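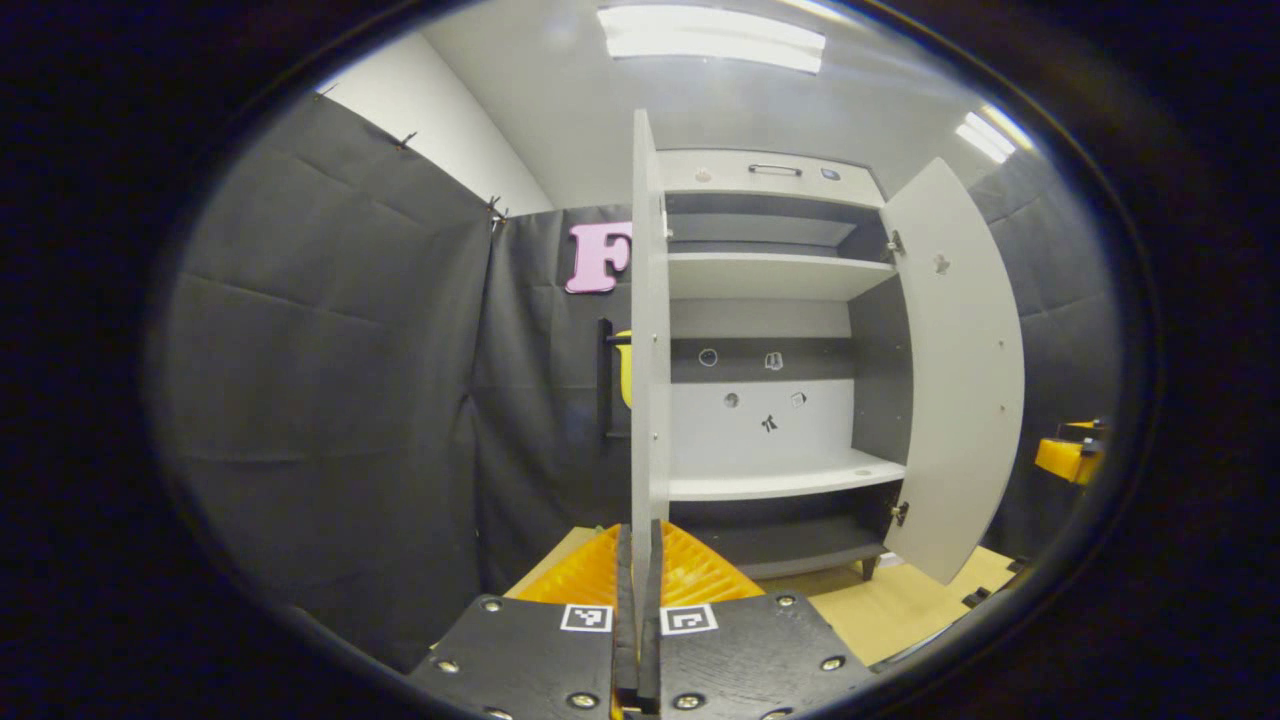 We had been meaning to visit the Samarakoon works for a couple of years, ever since we started buying their chain lubricators for the packing lines, and this September they finally held an open day that fell in a quiet week for us. So two of us from maintenance packed sandwiches, put more coffee than was sensible into a flask, and set off before it was properly light. I promised the rest of the crew I would write something up, and I'm afraid I took a lot of notes!

The works is on the edge of Femudham, past the grain silos and over the level crossing (where we waited a good long while for a freight train, so allow for that if you go next year). Sign-in was at a folding table inside the loading bay, where we got ear plugs, safety glasses and a very decent cinnamon roll. The groups were small enough that you could hear the guide, even near the machines, and our guide had clearly spent most of her working life on the floor. She didn't mind being interrupted, which was lucky for her, as we interrupted all morning.

The first stop was the pump shop. They make the piston pumps there from bar stock, and every pump body goes through a wash and an air blow before anybody is allowed to put a seal near it. I asked how much trouble they have with chips left in the cross-drilled holes, because that is exactly what killed one of ours last winter (an older one, from a different supplier, I should say). She walked us over to the bench where they check each passage with a small light, and let us have a go. It is harder than it looks, and my eyes are not what they were.

From there we went on to assembly, which was warm and bright and smelled of clean oil. The metering valves are put together by hand, and each bench builds one size only, so the springs can't get mixed up. The bigger units, the ones they sell under the Penine name, are built on a short line at the back, with the reservoir going on last. I liked the way they hang the tubing in labeled loops above the bench instead of cutting it as they go. We are going to copy that at home, if we can find the ceiling height.

The part I had really come for was the test room. They run chains on long frames with the lubricator dosing at different intervals, and they measure the stretch as they go. On the day we were there, the oldest run had reached 1133 hours, and the chain on it still bent sweetly in your hand when they stopped it for us. The one beside it had been greased the old way, with a brush, once at the start, and you could hear the difference before you got near it. Now, a test frame is a clean and steady thing and our conveyors are neither, with flour dust on everything and somebody always hosing down. I said as much, and the engineer agreed right away that dust was the weak point of the whole comparison. They are building a dusty frame over the winter. I offered him all the flour he could want.

Lunch was soup and bread in the canteen, and we got talking with a pair of fitters from Sanivari, who run overhead chain in a paint shop. They told us to move our dosing point to the slack side of the chain, just after the drive sprocket, where the links open up a little and the oil can get down to the pins. We have ours on the tight side on lines 2 and 3 -- they were installed that way before my time -- and I felt a bit silly for never having questioned it. That conversation alone was worth the drive.

In the afternoon there was a talk on refilling intervals, a little heavy on slides for my taste, but with one useful point. Their advice is to check the filter at every refill and replace it at 4000 running hours, even if it looks perfectly clean. We have been changing ours when somebody remembers, so there will be a new line on the job sheet.

We finished in the yard, looking over a service van they had kitted out with hose reels and a little bench vise -- I could happily have driven it home. They gave us each a sample pack of nozzle brushes and a catalog that weighs as much as a brick, which is now in the workshop next to the kettle for anybody who wants it. The train was at the crossing again on the way back, so we finished the coffee there and drew the new bracket for line 2 on the back of the parking slip.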